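Ticket 1976: Toilet fill valve cycles when nothing has been flushed
Site: Barkham, ground floor
Opened by: Julián Ibarra
Status: Monitoring
Priority: 2

Valve refills for a few seconds at irregular intervals. No water on the floor. Supply line and stop valve checked, no drip.

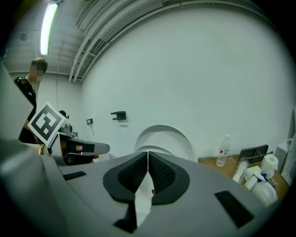
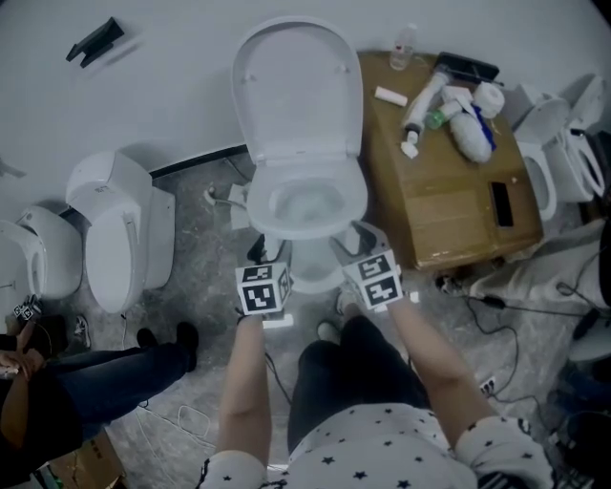
Log

Entry 1. Dye tablet in tank, lid on, no flush. Color in bowl after 14 minutes. Leak is past the flapper. Fill valve not at fault.

Entry 2. Flapper removed. Rubber stiff along the hinge side. Mineral ring on the seat, cleaned with a nylon pad. Old flapper refitted, dye test repeated. Still leaks, slower.

Entry 3. Replacement ordered from Collado. They sent the Drimero 481, which has a longer chain. Cut to leave half an inch of slack. At full length it gets under the flapper and holds it open.

Entry 4. 18 Feb 2025. New flapper in. Dye test clear after an hour. Water level set one inch below the overflow tube; it had been level with the top, so part of the loss may have gone that way.

Entry 5. Meter read at close and again at opening. No change.

Open item: same flapper model was fitted at Sirkerura in November. Check hinge there before closing.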